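Week 4 handout: writing for social when the client sells something dull

Notes by Venkatesh Pillai. Bring them to the tutorial, preferably read.

## 1. The calendar is not the strategy

Last week most of you handed in a content calendar with 365 filled squares. I admire the stamina. I counted 193 posts that could have been for any business in the country, including nine wishing followers a happy Friday-type feeling.

Start with one question: what would a customer ask a shop assistant? Write down their words, spelling and all. Those are your first posts.

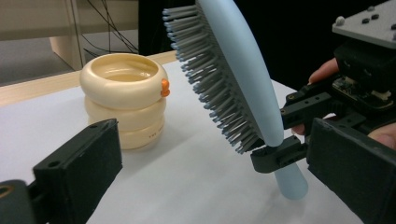

Next, sort the questions into two piles, the ones people ask before buying and the ones they ask after. Agencies love the first pile. The second pile keeps customers around, and it's usually sitting unread in somebody's inbox.

## 2. Case: Mikach and the giveaway

Mikach sells household bits online. Its agency, Vokum, ran a "tag a friend" giveaway in November and reported a triumph. The account gained 195 followers. Welington Caldeira, who looked after the shop's orders, went through the sales for the same month and found 4 from the new crowd. Vokum's report called this "strong brand warmth".

Points for discussion:

- What was the giveaway meant to do, and who wrote that down? (Check the brief on the course page. Bring a torch.)
- Which figure would you have put at the top of the report?
- Would you run it again with a different prize?

## 3. Product posts

One item, one colour, one thing to say about it. If the caption needs a second paragraph, you have two posts. 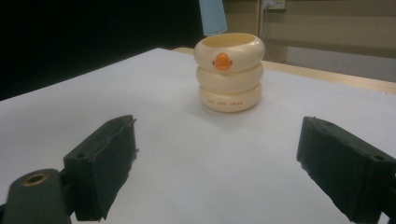 *Fig. 2. Cream stacked toy with an orange beak.*

Avoid "elevate", "curated" and any sentence that begins with "Introducing". Read the caption aloud to a person who owes you nothing and watch their face.

## For next week

Compare the Arruda and Nustoneo campaign reports in the reader. One page, your own words. Mark every claim that has no number behind it, and use a pen with plenty of ink.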